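The plan for my mother's birthday in June was simple and stayed simple for two weeks. Lunch at the house in Osteddale, a cake from the place in Terby, home before dark. Then my brother invited the cousins, and the cousins have children, and by the end we had rented the hall in Bornum.

She was turning 77. She doesn't like a fuss, or says she doesn't, so I kept the decisions small. No speeches. No slide show. I did give in on the printed invitations, which I had done at Ďurica. They only print in batches of 30, so I still have a drawer full of them.

The food took most of my attention. Da-eun Um, who lived next door to my parents when I was in high school, offered to make the dumplings she used to bring over at New Year. I asked how many she was thinking of and she said 700. I thought she was joking. She came with them frozen flat on trays, stacked in the back of her car with towels between the layers, and we borrowed every steamer we could find. If you ever do this, label the steamers. I have one left over and I can't work out where it came from.

Flowers I put off until late. Real ones in that heat would have been finished by the afternoon, and my mother keeps things, so I wanted artificial ones she could stand in the hallway. Orange paper, pale flowers, a ribbon.
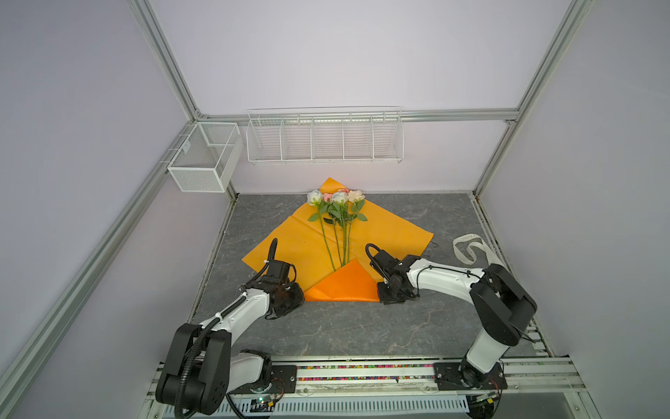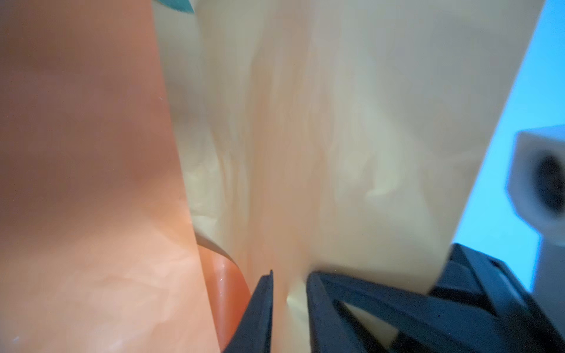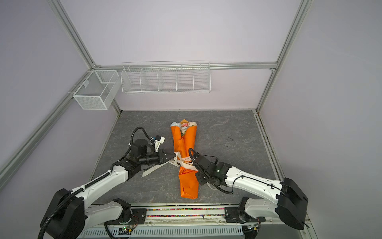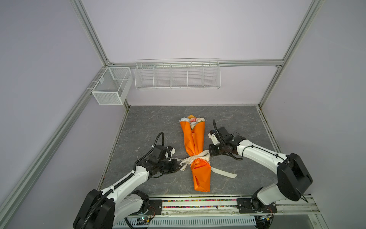

Vol. 2, No. 30

The hall itself was fine. It has a long kitchen at the back with a window you can pass plates through, and the tables fold. The floor was sticky when we got there, so my brother mopped while I hung up the paper lanterns. We should have come the night before. Guests started arriving while he still had the bucket out.

My mother sat by the window and people came to her, which suited her. She ate four dumplings and then told Da-eun they needed more ginger. Da-eun told her they had always needed more ginger and she had been waiting all these years for someone to say it. They talked for most of the afternoon after that.

The cake was lemon. It leaned a bit from the drive over but cut well enough. The children took theirs outside and left the plates on the wall, and I found the last of them when I went back to return the key.

I have been asked for the dumpling recipe, and I don't have it yet. Da-eun cooks by feel and says she will let me stand next to her and write things down -- she is coming to stay after the winter, so I will try then. For now I can say there is cabbage in the filling, it is salted first and squeezed out by hand, and it takes longer than you want it to.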